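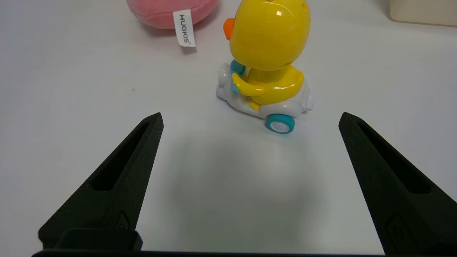

**Sunday, October. Vollimton robotics club, pick-and-place project**

Started late. A-yeong had the arm homed and the controller warm before I found my notebook, so the first few runs are in her handwriting on the back of a parts invoice. I'll tape it in if it survives the week.

New fingers are on. Same outline as the last pair, printed slower, and Sylvain swears the tips match to within a hair. I didn't measure. Sylvain can be trusted about hairs.

Target today was the duck on the scooter. Svenja chose it, and I've stopped asking how she chooses. It's a mean object: shiny round head, a body that mostly hides under the head, and a scooter that would like to be somewhere else. The policy has seen plenty of blocks and plush from Oretti's starter set and very little that rolls.

Notes from the runs:

- Approach from behind is fine. It lines up slightly left, so the right finger gets there first and nudges the duck along. Then the arm chases it, with great dignity, toward the pink plush.
- Grabbing the head works until the lift. Glossy plastic on bare black plastic, no grip to speak of. Osvaldo wants rubber pads. Osvaldo always wants rubber pads, and this time he gets them.
- The highlights on the head move whenever the arm does. I suspect the detector thinks they are features. Thomas says I suspect this every week.
- Dropped closing speed to 650 in the Marras config (its units, don't ask). Less chasing, more hesitating.

Score for the afternoon: 2 clean lifts, 6 where it left the table and came straight back. The rest I'm calling data. Training set stands at 2,283 episodes, and A-yeong wants the failures kept in, labeled. Fine by me – they're our most consistent work.

Before the Jusitmont meet:

- pads on both fingers, same thickness (Osvaldo)
- re-zero the gripper after the pads go on, we forgot last time
- try a grasp lower down, on the body (me)
- more starts with the duck turned beak-first
- find the short hex key

Svenja has asked about two ducks at once. I wrote that down so she'd see me writing it down.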